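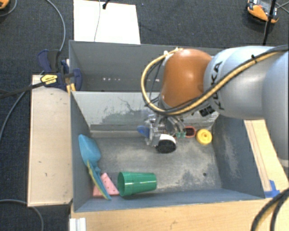 Urnden Toy Library
Minutes of the stock and sorting meeting, November 14, 2025

Chair: Poul Skov
Minutes: R. Adair
Present: P. Skov, R. Adair, M. Oduya, T. Lindqvist
Apologies: J. Farrow

1. Minutes of the previous meeting
Approved with one correction. Under item 5, "sand sets" should read "sand and water sets."

2. Matters arising
2.1 The shelf brackets ordered in July have been delivered and fitted. Closed.
2.2 The label printer still skips every few labels. TL to clean the feed roller and report back. Open.

3. Loose plastic toys
3.1 MO reported on mixed returns. Items in this category come back without their set bag and are placed in the gray rectangular bins until sorted. Recent contents include a teal-blue scoop, a round yellow wheel-like piece with a raised hub, a red-orange rimmed piece with a hollow interior, and a salmon-pink piece with an angular upright part.
3.2 The scoop is to be checked against the sand and water sets. If no set is short of a scoop, it goes to spares.
3.3 The yellow piece has not been matched. TL thought it might belong to a pull-along. MO disagreed on the basis of hub size. To be measured and compared with the spares list before any decision.
3.4 The long curved piece, blue with a yellow-green edge, is not in the catalog under any description tried so far. PS asked that it be kept for one more cycle and then recycled if unclaimed.
3.5 Agreed that unmatched pieces are recorded by main color first, then shape. The present list uses both orders and cannot be searched reliably.

4. Bins and storage
4.1 Thirteen bins are in use and 16 are needed once the winter returns start. Three more to be ordered from Landeg in the same size, so that they fit the existing shelves.
4.2 Dividers: MO proposed one per bin. RA noted that long pieces then have to stand on end and fall over when the bin is moved. Dividers to be used for small parts only.
4.3 Bin labels to go on the short side, at the top. Labels on the long side are hidden when the bins are shelved.

5. Cleaning
5.1 The Bivix detergent leaves a film on glossy plastic at the present dose. TL to halve the dose and test on spares before changing the instruction sheet.
5.2 Hollow pieces are to be drained upside down on the rack overnight. Two were bagged in October with water inside.
5.3 Pieces with small holes are to be brushed by hand.

6. Catalog
6.1 The catalog holds 2000 entries, of which 1000 have a parts list. Work on the remainder continues in shelf order.
6.2 The export to Gelura drops the color field. RA has reported the fault and has a ticket open. Until it is fixed, color is to be typed in the notes field as well.

7. Any other business
7.1 TL asked whether cracked pieces can be repaired with solvent cement. PS said no for anything lent to children under three. For other sets, ask MO first.
7.2 The key to the back cupboard is stiff. PS to oil the lock.

Actions
TL: label printer roller (2.2); detergent test (5.1)
MO: check scoop against sets (3.2); measure yellow piece (3.3)
RA: reorder unmatched list (3.5); order bins (4.1); follow up export fault (6.2)
PS: cupboard lock (7.2)

Next meeting: date to be circulated by RA.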